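In Defense of the Long Hello
by Gemma Sedgwick
January 19, 2019

My grandmother could not buy a stamp in under half an hour. I mean this with love. The post office in Werville was a single counter and a bench, and she would walk in with her purse already open, all business, and then she would see that the woman ahead of her had a new coat, and that was the end of the morning. I used to sit on that bench and swing my feet and think there was no duller place on earth. I would give a good deal to be back on it now.

I have been thinking about her because our grocery store took out four of its regular checkout lanes over the winter and left two. The rest of the space went to the kind where you scan your own things and a voice tells you to put the onions in the bag. I use those lanes. I'm not going to pretend I don't. When I have a carton of milk and a headache, I am very glad to be left alone. But I've noticed that on the weeks when I only use them, I come home a little flat, as if I'd been out and hadn't gone anywhere.

What I want to argue for is small talk, the real thing, the weather and the price of eggs and whose knee is bad. It has a poor reputation. People I respect tell me they can't stand it, that they'd like to skip right to the important subjects, and I do understand the feeling. I just don't know how they expect to get there. In my experience the important subjects are down at the other end of the weather. You have to walk through the one to reach the other, and it takes as long as it takes.

My neighbor Parvathi D'Souza and I talked about gutters for two years. Gutters! We'd stand on our own sides of the driveway with our coffee going cold and discuss leaf guards. Then one evening in June she told me, in the same tone of voice, that her brother had died that week, and asked whether I would mind sitting with her a while. I don't believe she would have asked a person she'd only nodded to. I don't believe I would have known how to say yes, either. All those gutters had been adding up to something, and I hadn't been keeping track.

Now, I know the other side of this. There are people who work behind counters all day and have heard about enough knees. There are shy people, and tired people, and people whose English is new and who would be grateful for a quiet transaction. My husband is one of the shy ones, and he says that when a barber starts in on him he feels like he's taking a test. I think that's fair. A long hello ought to be offered and never pressed, and you can usually tell within a sentence or two if it's welcome. My grandmother could tell. She let plenty of people go by with only a "good morning," and she never held it against them.

Still, I worry that we're losing the places where it can be offered at all. The bank in Werville closed its lobby. The pharmacy has a drive-through, and half the time I'm talking to a speaker. You can order supper, pick it up off a shelf with your name on it, and walk out again without having met anyone's eye. Each of these was sold to me as a kindness, and taken one at a time I suppose each of them is -- it's only when I line them up that I start to feel lonesome.

So I've made myself a modest rule this year. Once a week I stand in the slow line on purpose, with my phone in my pocket, and I say something to whoever is there.

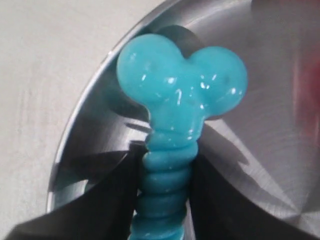 Last week it was a man with a cart full of birdseed, and I asked him what he was getting at his feeder. He told me, at some length, about a pair of cardinals. The line moved up, and we moved up with it, and he was still telling me when the cashier started on his bags. She wanted to know about the cardinals too.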